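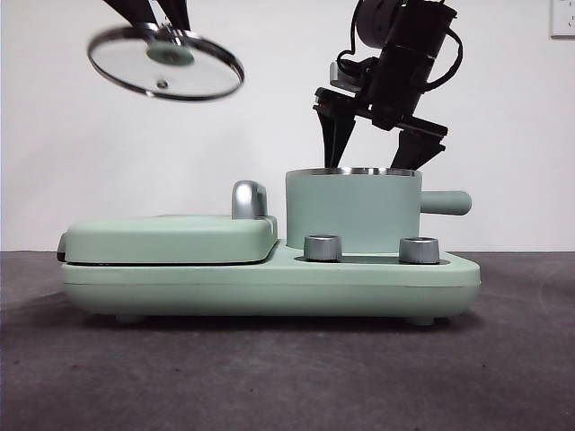

Against the single number
Jan 10, 2019

The result was 319 out of 400. I want to be fair to that number, which never did me any harm. It came from the Villeo lab's last round on the Doucet tasks, it was the best anyone had reported on them, and it was printed in bold in the table so that nobody's eye would wander off to the other columns. There were no other columns to speak of. There was the name of the method, there was the number, and there was a line of smaller, sadder numbers underneath belonging to earlier methods that had once been bold themselves.

My complaint is with how we've all agreed to read it. A robot does a kitchen chore 400 times, somebody ticks a box or doesn't, and the ticks are added up and divided. We do this for lids, for bowls, for pouring, for putting the thing back where the other thing was. Then we argue over a point or two of difference as if we were pricing mortgages.

Adding up ticks is a fine way to treat coins. A coin doesn't remember the last toss, and it doesn't get a bit of margarine on its fingertip and carry it into the next hour. Robots do. Anyone who has sat beside one for an afternoon knows that failures arrive like buses. You get a long, pleasant stretch in which you start drafting the abstract in your head, and then the arm misses six in a row for no reason you can name, and you stand up and look at it sternly, and it goes back to working. The average of those two moods describes neither of them.

So I've become an unlikely partisan for Masusier, a method with a bad name and a worse figure style, which came out of Villeo last March and has been largely ignored, including by most of Villeo. Masusier is an evaluation protocol. It has no network in it and will never be bold in anyone's table. It asks for three things. You log the trials in the order they happened. You don't tidy the workspace between them beyond a short written list of permitted tidying. And alongside the success rate you report a second quantity, which the authors chose to call clotness.

I wish they hadn't. I've tried saying "clotness" in a seminar and watched a roomful of adults write it down wrong. But the idea is sound and quite humble. Take your failures in order and measure the average length of an unbroken run of them. Then shuffle the whole log many times and measure the same thing in the shuffles. Divide the first by the second. If your robot fails like a coin, you get one. If it fails like a robot, you get something bigger.

For the run I started with, the clotness came out at three. Nearly all of the failures sat in seven clots, and the long gaps between them were close to spotless. Put that beside 319 out of 400 and it's a different result altogether. One version says the method is moderately unreliable at everything, and you should go and collect more demonstrations. The other says the method is very good until some particular thing goes wrong, at which point it has no idea that anything has gone wrong and will carry on being wrong with enormous confidence until a graduate student intervenes. Those two diagnoses lead to two different years of work. 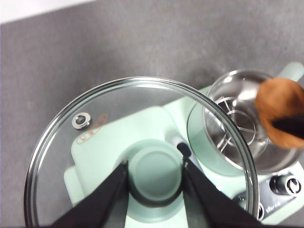
Glass lids are where I lost my faith in the tick box. In the Doucet scoring a lid task succeeds if the lid ends up where it belongs, and the scorer looks only at the end. Now consider things from the wrist camera's side of the business. The lid in the fingers takes up a great deal of the view, and being glass, it also shows you the green appliance straight through itself, with a bright steel rim drawn round the lot. There's a steel bowl behind it doing its own impression of a rim. A person sorts this out without noticing that there was anything to sort. A policy trained on pictures has to decide which shiny circle it is holding and which it is merely near, and if the light shifts a little it may decide differently, and go on deciding differently until the light shifts back. That's a clot. The tick box records it as a scatter of separate misfortunes.

The usual reply is that this is what large trial counts are for. Run it 400 times and the bad patches wash out. They do wash out, and I'd like them not to, as they're the interesting part. Averaging is a solvent. When I take my car to the mechanic I don't report that it starts on most mornings of the year. I say it won't start when it's cold and damp, and he nods, and charges me for knowing what that means.

A better reply, and one I've heard from people I respect, is that order effects are an artefact of sloppy evaluation. If you reset the workspace properly between trials, wiped the fingers, squared everything up to the tape marks and randomised the conditions, the trials would be independent and clotness would fall to one. Quite right. I've done it that way myself, with the tape and the cloth and the laminated card. What you learn is how well the robot works in a kitchen attended at every moment by somebody with a cloth. I would like to meet the household that can afford this and ask why it also needs the robot.

There's an awkward fact sitting in the middle of the tidy approach as well, which is that the person resetting the bench is part of the apparatus and doesn't appear in the methods section. We all know how it goes. The fourth miss in a row brings you out of your chair. You nudge the bowl over a whisker, you turn the pot so its handle is where the arm seems to like it, and the run recovers. No rule has been broken. You've just closed the loop yourself, with the finest general-purpose controller on the market, and credited the results to the other one. Masusier's list of permitted tidying is a single page, and reading it made me blush at least twice.

I don't want to oversell the thing. Clotness has real defects. It says nothing about why the failures bunched, and a robot that fails at every single attempt scores a perfectly respectable one, exactly like a coin, which the authors admit in a footnote with what I imagine was some discomfort. It's noisy on short logs. It can be gamed by anyone willing to interleave easy tasks with hard ones, and give our field a season and somebody will be willing. And a protocol that relies on people logging things in order has to survive contact with people, who at the end of a long day will fill in the last dozen lines from memory over a sausage roll.

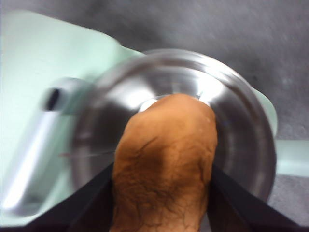
It also falls silent on soft, irregular objects, and this bothers me more than the rest. With a lid you can at least say whether it's on. With something lumpy and wrinkled headed for a mixing bowl, a good deal happens between the grasp and the letting go that neither the rate nor the clotness can see. Was it held well, or was it squashed into submission? Did it come away from the fingers cleanly? The scorer's sheet says "in bowl, y/n", and I've seen some very sorry business earn a y. If I could add one column to Masusier it would be for the manner of the thing, graded coarsely, by somebody who hadn't trained the policy. I'm told this is unscientific. Wine people seem to manage.

What I'd ask for is modest. Keep the bold number, if it helps with the funding. Print the log beside it, in order, as a strip of light and dark squares. It takes up an inch of page and a reader can see the clots without computing anything or having to pronounce them. Release the written tidying list, even when the list is embarrassing. And when a reviewer asks for another few hundred trials to firm up the second decimal place, consider politely offering them the longest clot instead, with the video, all the way through and at normal speed.

I made that offer once, in a response letter. The reviewer asked for the second decimal place. We ran the extra trials, the number moved very slightly in our favour, and on the last afternoon the arm missed the bowl five times running while I stood there with my hands in my pockets, which under Masusier is permitted.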